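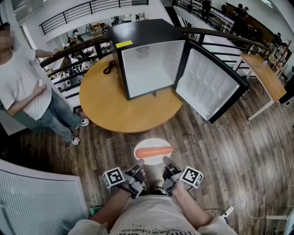 Friday, 9:40. Second round of finish tests on the Losbridge floor oil, on pine offcuts from the Gitville job. Aim is to find out whether the oil can be left unsealed in a kitchen or whether it needs the Blöndal hard wax on top. Food stains are the main worry, root vegetables more than most: a carrot on a plate does nothing to a plank floor, but the same carrot grated and left on bare oil leaves an orange mark that soap won't lift. Turmeric is worse and is being tested separately.

**Setup**

- 8 boards, sanded to 120, vacuumed, wiped with a dry cloth
- Boards A to D: oil only, two coats
- Boards E to H: oil, two coats, then one coat of hard wax
- Cure time 9 days, flat on battens, shop door closed overnight

Coat weight is a bit uneven on C. I ran short in the small tray and topped up from a new can without stirring it enough. Keep C in the set but don't read much into it.

**Stain test**

Grated carrot, black coffee, red wine vinegar, and beet juice on each board, under watch glasses. Left for 255 minutes (was meant to be four hours, phone call). Wiped with a damp cloth, then washed with soap solution, then left to dry.

| Stain | Oil only | Oil + wax |
|---|---|---|
| Carrot | clear orange mark | none |
| Coffee | faint ring | none |
| Vinegar | dull patch | dull patch, smaller |
| Beet | pink, patchy | trace on G only |

The vinegar result is the one to look at again. The wax is sold as resistant to weak acids and the dull patch shows on every waxed board at a low angle. It may be under-cured. The can label gives a longer time for full hardness than we allowed.

Carrot mark on A came out after a light rub with a gray pad and a drop of fresh oil. Same on B. D still shows it along the earlywood.

**Other notes**

Prevthorpe pads shed fibers when used with the wax. Found strands in the surface of F and H. Switch to the white pads for the next set.

Humidity reading was 29 percent when the lids came off. The meter has been reading low since July, so treat it as a relative figure.

Rags are in the water bucket by the back door. Please don't tip it out.

**To do**

- Repeat vinegar on fresh waxed boards after full cure
- Recut C and coat it again from a stirred can
- Try one coat of oil under the wax instead of two
- Order white pads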